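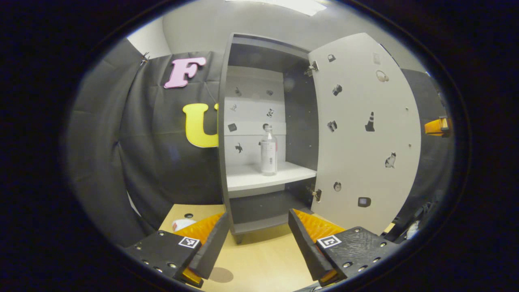 About Us

Mivov started as an argument in a parking lot. Indira Bangera had spent four hours at a regional amusement park with two nieces, one working knee and a map that put the restrooms inside a lagoon. She had ridden one ride. It was the tram. On the walk back to the car she explained, at some volume, how the day should have gone, and her friend Hidayah Saragih, who had spent six summers loading people into log flumes and was carrying most of the stuffed animals, told her to write it down or stop talking. She wrote it down, and we have been writing it down ever since.

What we do

We plan days at theme parks for people who would like to enjoy them. You tell us who is coming, how tall they are, what they refuse to eat and how they behave at three in the afternoon. We send back a plan you can read while holding a churro. It covers which gate to use, what to ride first, when to sit down, and where to stand for the parade if you like parades. If you don't, it tells you where to be instead, and there is usually a very short line there.

We also publish park guides, which you can read for free. The long ones are by Indira, who believes every carousel deserves a full page. The short ones are by Hidayah, who believes most carousels go in a circle.

To date we have reviewed 1,014 rides, a figure that includes 182 carousels (see above) and a monorail we were asked to get off. We pay for our own tickets. We also pay for our own fudge, and our accountant has asked us to stop listing it under research.

How we work

Every ride gets at least two visits, one by day and one after dark. A dull little boat ride can turn into something lovely once the lamps come on, and a haunted house that is terrifying at noon sometimes shows you its extension cords at night. We ride in the front, we ride in the back, and on spinning rides we send Hidayah.

We stand in the real line. Posted wait times are a form of creative writing, and some parks are better at it than others. Our notes say how much of the line is shaded, whether there is anything to look at, and how soon a small child will announce a need for the restroom once leaving is no longer practical.

Nothing is scored out of five stars. We tried that in our first year and gave everything a four. Now each ride is sorted into Run, Walk, Wander By, or Hold the Bags. Holding the bags is an honorable role and we list the best benches for it.

Some places we know too well

Montes is our home park and the reason we can afford so little else. It has a wooden coaster that rattles like a drawer of spoons and a Grasetti family lemonade stand that has outlived three mascots. The Montes guide is now the longest thing on this site. Indira is adding to it as you read this.

Stustemska is the water park we recommend when people ask for something quiet, and we are aware that recommending it is making it less quiet. Go in the last hour before closing. The wave pool is nearly empty by then and the music gets turned down to where you can hear the person next to you, so choose that person with care.

In December we do lights season, when parks that spend the summer selling you snow cones sell you actual snow, or foam. Our December newsletter goes to 400 readers who have all been warned about the foam.

Who we are

Indira Bangera does the planning, the maps and the long sentences. She will not ride anything that goes backward and has built a fair amount of company policy around this.

Hidayah Saragih does the riding, the timing and the customer calls. She can fold a stroller with one hand and has opinions about lap bars that she will share if you let her get started.

There are two more of us part-time in the busy months, mostly answering email and eating things on sticks for comparison purposes.

Getting in touch

Write to us through the contact form. We answer between 10 in the morning and whenever the fireworks start. Custom plans take a week, or a little longer in summer, when we are probably in line for something. Please include heights for any children and be truthful about them – the person with the measuring stick will be.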